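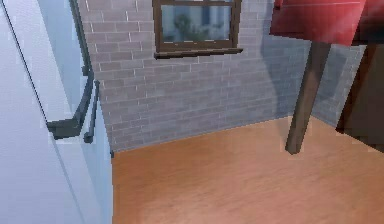
The recall petition against Council Member Radomír Rusnák is now open for signatures in Fivham, and the clerk's office has been getting the same questions at the counter every morning. The answers are collected on this page. If you only came to find out how to sign, print your name and street address, sign next to them, and use black or dark blue ink. The sheets are scanned, and the writing should stand out from the paper as plainly as the dark handles do from the pale surface they're attached to in the picture at the top of this page. Pencil and light gel pens don't scan and the line will be struck.

## The petition

**What is the petition asking for?**

It asks the city to hold a special election on one question: whether Mr. Rusnák should be removed from the Ward 3 seat before his term ends. Signing the petition is not a vote to remove him. It is a request that the question go on a ballot.

**Who filed it?**

Danica Paulík, a Ward 3 resident, is the filer of record. Under the city charter one person has to be named, and all official letters about the petition go to that person.

**What are the stated grounds?**

The filing says Mr. Rusnák voted to approve the Shehu Street parking lease while he was being paid by Paltumero, the company that got the lease. Mr. Rusnák has filed a reply saying his work for the company ended before the vote. Both statements are printed on the front of every petition sheet, up to the word limit in the charter. The clerk doesn't check either one for accuracy.

**How many signatures are needed?**

400 valid signatures from registered Ward 3 voters.

**How long does the filer have to collect them?**

70 days from the day the clerk approved the form. There are no extensions, including for bad weather or holidays.

## Signing

**Can I sign if I live in another ward?**

No. You can collect signatures from another ward, but you can't sign. If you're not sure which ward you live in, call the clerk's office with your street address. The ward lines changed after the last census and the east side of Stodance Avenue is no longer in Ward 3.

**I moved recently. Which address do I use?**

The one where you live now. Update your registration before you sign. A signature with an address that doesn't match the voter file is set aside for a second look, and most of those are rejected.

**Can I sign for my husband or wife?**

No. Each person signs for themselves. A voter who can't write because of a disability may have someone else fill in the line, and that helper has to sign the back of the sheet.

**Can I sign online?**

No. The charter calls for paper.

**I signed and changed my mind. Can I take my name off?**

Yes, until the sheets are turned in. Bring or mail a signed note to the clerk with your name, address and the words "remove my name from the Ward 3 recall petition." After the sheets are filed, names stay on.

**Are the names public?**

Yes. Once filed, the sheets are public records and anyone may ask for a copy. Birth dates are blacked out.

## After the sheets are turned in

**Who checks the signatures?**

Deputy clerk Štefánia Beneš and her staff compare each line to the voter file. They have 17 days. Both Ms. Paulík and Mr. Rusnák may send one observer, who can watch and take notes but can't handle the sheets.

**What if the petition comes up short?**

It fails, and no new recall petition may be filed against the same member for six months. There is no grace period to gather more names.

**What if there are enough?**

The clerk certifies the petition at the next regular council meeting, and the council must set an election date. Mr. Rusnák can resign before the ballots are printed, and in that case the election is called off.

**Does he keep voting in the meantime?**

Yes. He has the full powers of his seat until an election result is certified or he resigns. Council President Mandla Mokgethi has asked him to sit out votes on the parking lease. That is a request, and he doesn't have to follow it.

**Who would fill the seat?**

The council would appoint someone from Ward 3 to serve until the next regular city election. The replacement isn't chosen on the recall ballot.

**Who pays for the election?**

The city, out of the general fund. The cost depends on whether it can share a date with the county.

## Contact

Questions about the form or your registration go to the clerk's office at City Hall, first floor. Press questions go to Rozália Murín in the city manager's office. Staff can't tell you whether to sign.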